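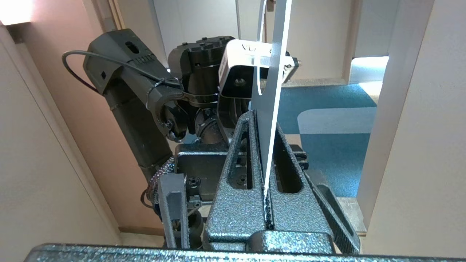 Fig. 11.1 Indoor corridor.

Draseck Open Texts > Building Care > Part Two > Chapter 11
Filed under: Interiors, Doors and Passages
6th January, by Graziella Tedesco and Sunil Sarkar

Chapter 11. Corridors and Their Doors

Rooms get drawn first. Corridors get what's left over. Then people use them all day, with carts, boxes, wet shoes, and the walls take it. So this chapter is short on theory and long on wear.

What to read before you start: Chapter 9 on floor finishes, at least the first half. Skip the paint tables for now, they come back later.

A corridor does two jobs. It moves people along, and it lets them off at the right door. Most trouble comes where the two meet - somebody walking straight, somebody else stepping out. Door swing, clear width, sight line. Learn to look at these together. Students tend to measure the width at the widest point and write that down. Measure at the tightest. With the doors open, then agian with them closed.

Then the surfaces. Corners go first, then the strip of wall at cart height, then the doors. A door is the biggest flat thing most people touch in a day and it gets the least attention from whoever writes the cleaning plan.

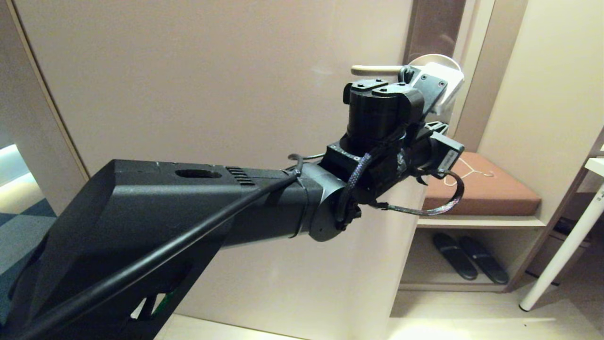 Fig. 11.2 Door panel, smooth face, beige.

Smooth faces or textured? Old argument. Smooth wipes down fast and shows every scuff. Textured hides scuffs, holds dirt in the grain. Pale colors are the same bargain: good in a dim passage, a nuisance next to the loading entrance. We lean smooth and pale for inside corridors. The Georgiou notes at the end of the chapter lean the other way, read both.

The running case is the Lodeo building, first floor, surveyed in July. One long passage, 413 inches end to end, doors on both sides. You will get the plan, the door schedule and the repair log. The log has gaps in it. Leave them as gaps, don't fill in from memory or guess work.

Key words for this chapter: clear width, swing, stile, kick plate, leading edge, sight line.

Bring a tape, a pencil and somthing to lean on. Section 11.1 starts at the door edge - hinges after that.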